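Sivcombe gripper trials

The Sivcombe gripper trials are a series of side-by-side tests of two-finger grippers, wrist cameras and gripper controllers, run by the workshop of the same name. They deal with light household and office objects, mostly thin, flat or smooth ones, which parallel grippers tend to handle badly. The test plan was written by Oanh Hầu and Kanchan Joshi, and the results are issued as a set of tables with short notes on each object.

Background

Sivcombe began as a repair shop for packing machines. Its first gripper tests were done for a single customer who wanted to choose between two finger designs. The tests used foam blocks and plastic cups, and both designs passed nearly everything. Hầu later argued that the object list had been too easy to tell the grippers apart, and a new list was drawn up with Thư Giáp. It left out most blocks and cups and added cards, lids, trays, rulers, folded cloth and small handheld whiteboards.

Equipment

Two grippers have been through the full list. The Trokico is an electric parallel gripper with flat block fingers. The Pruter has the same kind of drive but uses slimmer fingers with a soft facing. Each is tested in a hand-held version, guided by a person, and in an arm-mounted version. The fingers can be swapped between the two versions, so that a difference in score can be traced to the mounting or to the fingers.

Three camera positions were tried at the start: above the wrist looking down, beside the wrist, and fixed on a stand over the table. The stand camera was dropped after the early sessions. Its view was often blocked by the gripper at the moment of closing. The wrist position looking down between the fingers is now the standard one.

Two controllers are in use. The older one closes the fingers at a fixed speed and stops at a set force. The newer one, called Đồng, slows down shortly before contact and lets the operator set a separate holding force. Đồng was written by Toàn Phí and has been revised several times.

Procedure

An object is placed on the table at an angle chosen from a printed list. The operator or the arm approaches, closes the fingers, lifts the object, holds it and sets it down again. A lift counts as good if the object leaves the table and stays in the fingers until it is set down. Slips, tilts and missed grasps are entered under separate headings. Fingers are wiped at the start of each session and after any object that leaves a residue.

The whiteboard is one of the harder objects on the list. Its face is smooth and it lies almost flush with the table, which leaves little for a finger to get under. The usual approaches are across the handle or at the rim. Some runs are done with a marked face, to check whether the camera software mistakes the writing for an edge.
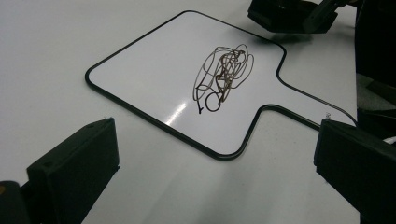

Handheld whiteboard with a marker scribble, seen between the gripper fingers. Glare crosses the lower left of the face.

Reflections are a known source of error with glossy objects. In the early runs the edge finder sometimes settled on a streak of glare, and the fingers closed on the wrong line. Ngọc Kiều rewrote this step so that it compares several views taken during the approach and drops any line that shifts between them. The change helped most with whiteboards and plastic lids and made little difference with cloth.

Results

The main round consisted of 3000 attempts, of which 477 were logged as slips or missed grasps. The whiteboard accounted for 73 of these. The Trokico fingers did better on rims and handles, and the Pruter fingers did better on cards and folded cloth. With either gripper, Đồng gave fewer tilts than the fixed-speed controller but took longer per lift.

A second round of 1000 attempts was limited to flat objects. It used the revised edge finder throughout, and its scores are listed apart from those of the main round.

Criticism

Joshi has noted that the hand-held results depend on the operator, who may learn the objects over a session and correct a poor approach without meaning to. Later rounds change operators partway through the list. The trials have also been faulted for using one table surface only. A rubber mat and a darker tabletop were added to the plan in August.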